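The second life of the film set memoir

Pettigrew Books, Malen, has built a list out of other people's working days

By the time a film reaches the cinema, most of the people who made it have moved on to another job. They may have kept a call sheet or a jacket with the title sewn on the back. A few of them kept a diary, and for the past seven years a small publisher in Malen has been asking to read those diaries.

Pettigrew Books works from two floors above a shoe repair shop. It has put out 19 titles so far, nearly all of them by people whose names come late in the credits: a script supervisor, a dialogue coach, a woman who looked after horses on four historical dramas and disliked all of them except the last. The books are short, usually under 200 pages, and they are sold mainly by post and through a handful of independent shops. The first printing is normally 400 copies. When that goes, the press prints again if there are enough orders to cover the cost.
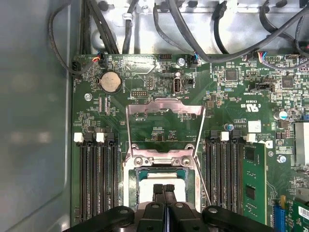
The best known of them is The Preditz Notebooks, published in September. It covers a single shoot in the town of Preditz, where a costume drama was made over one very wet spring. The author was the assistant to the wardrobe mistress and was 22 at the time. She wrote every night in school exercise books, mostly about food, blisters and how long it took to dry wool. The leading actors appear now and then, usually cold and usually asking when they can sit down.

It is a better book than that makes it sound. The diary was never meant to be read and has not been tidied much. Whole weeks are missing. One entry consists of the word "mud" and a list of glove sizes. But the writer notices things, and by the middle of the book the reader knows exactly how the production is going wrong, well before the director seems to. There is a row over a hired carriage that runs on for 30 pages and is very hard to put down.

The press has firm rules about editing. Spelling is corrected, names are changed where someone might be hurt, and the author may add a short introduction. Nothing is rewritten with hindsight. A diarist who thought a film would be a disaster has to leave that in, even if it went on to win prizes. One contributor withdrew over this and took his manuscript elsewhere, where it came out as an ordinary autobiography with a chapter on his childhood at the front.

Submissions have grown. Around 140 manuscripts arrived last year, many of them typed up by sons and daughters after a parent had died. Most are turned down. The common fault is that the writer saves the space for the famous and leaves out the work. A page on how to keep a candle burning evenly through eleven takes is worth more to Pettigrew than a page on dinner with the star, and its guidelines for authors say so in nearly those words.

Not everyone is convinced. The review in Rerkel, the film quarterly, called the list "a shelf of footnotes" and complained that a reader who has not seen the films will get little from the books. There is something in this. The Preditz book gives no plot summary and no cast list, and the film itself is hard to find. A page of background at the start would do no harm. 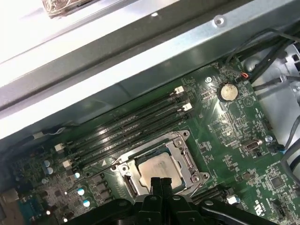

One reader in Malen wrote to the press to say the opposite, that she had never seen the film and did not want to, as she was sure the carriage could not be as good on the screen as it was in the book. She asked for an index of the meals. The press has said it will think about it for the second printing.

The next title is due in the new year. It is by a boom operator who worked on comedies and kept a pocket diary for each one, with the jokes marked according to whether the crew laughed. After that comes a longer volume by two sisters who painted scenery together and whose accounts of the same shoot disagree on almost every point. The two versions will be printed on facing pages, the older sister on the left.

The Preditz Notebooks is published by Pettigrew Books in paperback.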